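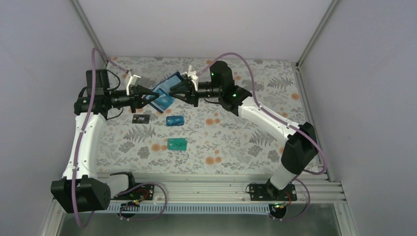
Figure 3. Pouch and cards on the printed cloth.

4.2 Card storage and retrieval

Most households in the Ildale survey kept their cards in a single holder, and the type of holder had a clear effect on how cards were put away. We grouped the holders into stiff cases, folding wallets and soft pouches. Soft pouches gave the longest filing times, mainly at the opening, where one side has to be held while the card goes in with the other hand. The surface under the cards mattered as well. On a patterned cloth such as the one in Figure 3, with its grey leaves and orange flowers, the dark grey card is close in tone to parts of the print, while the green and blue cards differ from it more. Participants working on patterned cloths more often passed over a grey card on the first look, and they took longer to report that the set was complete.

The survey covered 180 households and 829 cards, counting bank, transit, library and store cards together. Cards used less than once a month were usually kept at the back of the holder or in a drawer. In the Lenska subset, where tables were left bare, the difference between dark and bright cards was small and we do not report it separately.

Each participant filed and removed the same set of cards 6 times, with a short rest after the third round. Times were taken from the first touch of the holder to the moment the last card was released. Rounds in which a card fell to the floor were kept in the data and marked. Filing times dropped between the first and second rounds for all holder types and changed little after that. Removal times followed the same pattern for folding wallets, but for soft pouches they stayed uneven through the final round. We return to this in Section 5, together with the comments on zippers and snaps collected in Hedegaard.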